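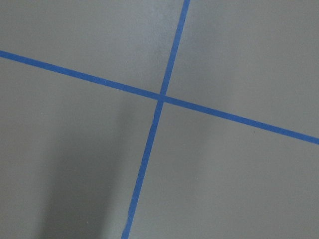 Fig. 1. Blue tape on a gray surface, two strips crossing.

Unit 2: Writing and Checking the Death Notice
Funeral Service Administration
Instructor: Paraschiva Ene
Revised 8/31/26

2.1 Terms

A death notice is a paid item placed by the family or by the funeral home for the family. An obituary, in the strict sense, is written by newspaper staff. Most families use the second word for both, and there is no need to correct them. On the order form the item is always entered as a notice.

A service listing is shorter still: name, age, place and time of services. It is often printed free of charge. When a family is undecided about a full notice, file the listing first.

2.2 Source of facts

All facts come from the arrangement sheet, signed by the informant. The informant is the person who supplied the details for the death certificate, usually the next of kin. Facts received by phone after signing are written on the sheet, dated and initialed before they go into the draft.

Check the following against the sheet:
Full legal name, with any maiden name or nickname
Age, worked out again from the date of birth
Date of death
Name of the church, cemetery and funeral home as each one writes it
Start and end times of the visitation
Address for flowers or gifts

Age is the most common error. A clerk subtracts the years and forgets that the birthday had not yet come. A person born in November who dies in August has not reached the age that simple subtraction gives.

2.3 Order of services

List the events in the order in which people will attend them. Visitation comes first, then any prayer service, then the funeral, then burial. If the burial is private, say so in the notice and leave out the cemetery. Interment covers burial in the ground and placement in a crypt. Inurnment is used for cremated remains placed in a niche or an urn. "Entombment" is used for a mausoleum only.

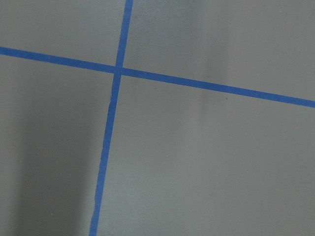

Where the funeral and the burial fall on different days, each needs its own date. "To follow" means the same day and nothing else.

2.4 Survivors

Order is by relation: spouse, children, parents, brothers and sisters, grandchildren. A spouse's name goes in parentheses after the child's first name - Haruto (Ana) Murakami - unless the family asks for another form. Former spouses are listed only on the informant's written request. When relatives disagree over the list, the desk holds the draft and refers the matter to the director.

2.5 Length and cost

Papers charge by the line or by the column inch. For the class exercise, use the rate card for the Tanabe paper: the first 15 lines at the base price, each line after that charged singly. The sample notice in the packet runs to 17 lines, so 2 lines are billed as extra. Photo charges are entered separately.

2.6 Before next class

Draft a notice from the Daseo arrangement sheet. One date on the sheet conflicts with another. Mark it and write the question you would put to the informant - do not pick a date yourself. Bring two printed copies.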